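4.2 Legibility of the outdoor panels

The second set of measurements was made at the Starnstead ground, where the Jaker panel had been mounted on the east side of the pitch, facing the low afternoon sun. The Skindeo panel stood next to it on a separate frame. Both showed the same test card, made up of a home score, an away score and a running clock, with digits of equal height. Viewers stood at fixed points along the west touchline and read the card aloud, and a reading was marked as wrong if any digit was misread or missed.

Brightness was set by hand in 10 steps from the lowest to the highest output of each panel. At the lowest 3 steps neither clock could be read reliably before 4 pm. From the fourth step upwards the Jaker panel was read correctly at every point except the one nearest the corner flag, where the viewing angle was widest. The Skindeo panel needed two further steps to reach the same result, but lost less at the wide angle.

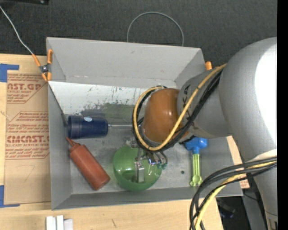 Glare off the front cover was a larger source of error than low output. With the clear cover in place, most wrong readings involved a 3 taken for an 8, or the reverse, and these fell sharply when the matt cover was fitted. The matt cover softened the edges of the digits at close range, although this had no effect on the readings from the touchline. Changing the digit colour from red to amber made a small difference in bright sun and none under floodlights.

The full series came to 1,000 readings, of which 35 were discarded when the Saliba controller dropped its link to the panels and the clock froze. The fault was traced to a connector in the junction box and did not come back once the connector had been replaced. Readings taken before the fault were kept.

Figure 5 gives the share of correct readings at each brightness step, with the two covers plotted separately. Rain fell during part of the March session, and those readings are treated on their own in Section 4.3.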